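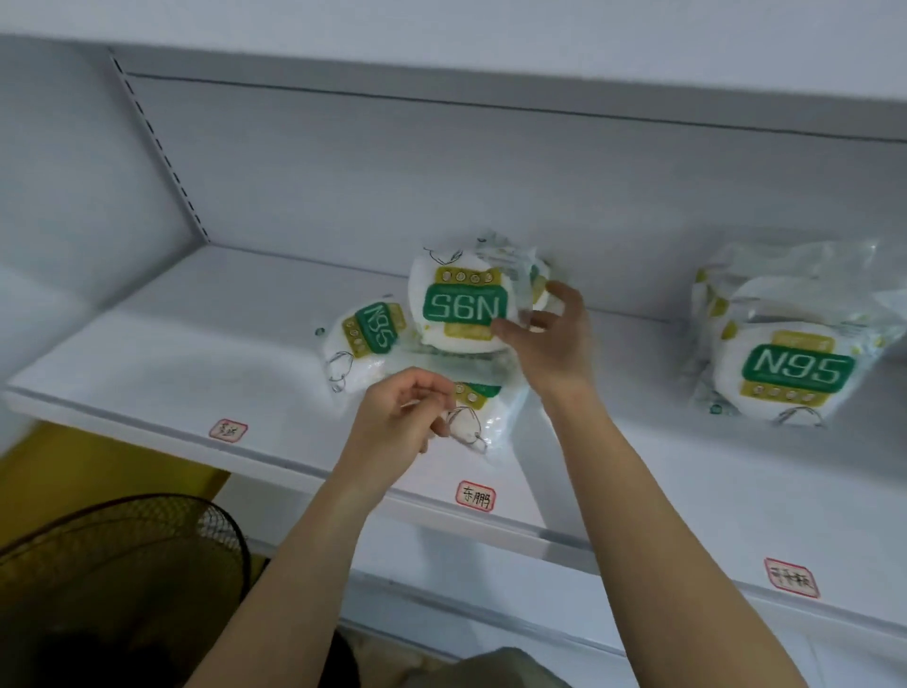 Shelf Tidying (robots and)

Filed under: Everyday Chores > Shops & Stockrooms
4 min read

Shelf tidying, also called facing up or straightening, is the job of getting goods on a store shelf back into neat groups with the fronts showing. I keep the chore pages on this wiki, and this is the one people write to me about most, usually to ask if a machine can do it yet. Short version: a bit, slowly, and it depends an awful lot on the packaging!

Boxes and cans came first. The Lestska arm, tried out in a Drevurville grocery, straightened 642 cartons out of 700 in its best run (I've read the log, and most of the misses were dented corners). Stiff sides, flat tops, easy to grab. Then they gave it soft packs and the score dropped to 81 out of 700. Ouch.

Clear plastic is the big headache. It shines, it crinkles, and a camera has trouble telling where the wrapper ends and the shelf begins. A soft bundle also changes shape as you squeeze it, so a grip that was fine a second ago may not be fine now. People just use both hands and feel their way along. 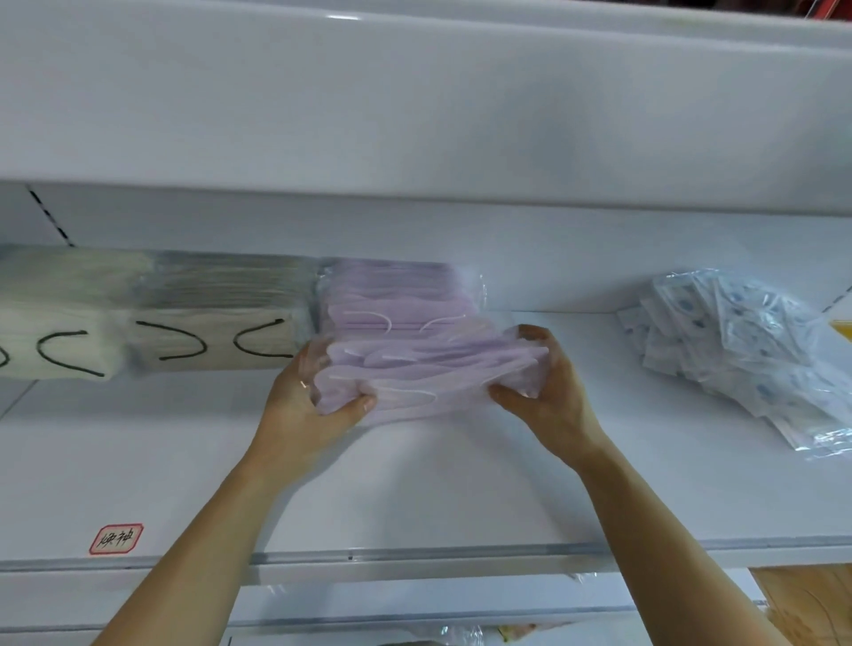

Settling a wrapped bundle of lavender masks into place by hand.

Kumiko Hamada, who worked on the Haslinger gripper, told me her team spent all of one April on bags alone. Their fix was soft rubber fingers plus a little suction, and it does pick up most bags. Putting one down neatly next to another bag is still the hard part, and I haven't seen any machine do it at a speed a store would pay for.

Sorting is a separate problem. Miton, a training set of 4,000 short clips of people straightening shelves, was put together by Vinzenz Hollenstein so machines could learn which things belong side by side. It helps with printed boxes. With plain folded goods in see-through wrap, it still guesses (and guesses wrong quite a lot, in my experience).
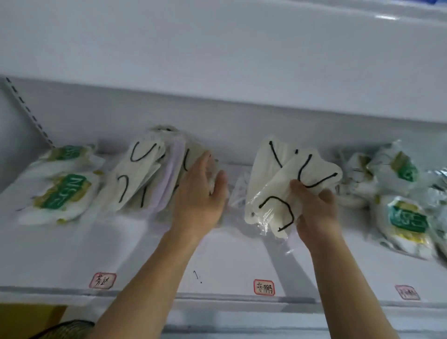

Cream-colored masks with black ear loops, between heaps of green-labeled packs.

See also: Folding laundry; Bagging groceries; Loading a dishwasher

Back to top | Contact the editors | Text free to reuse with credit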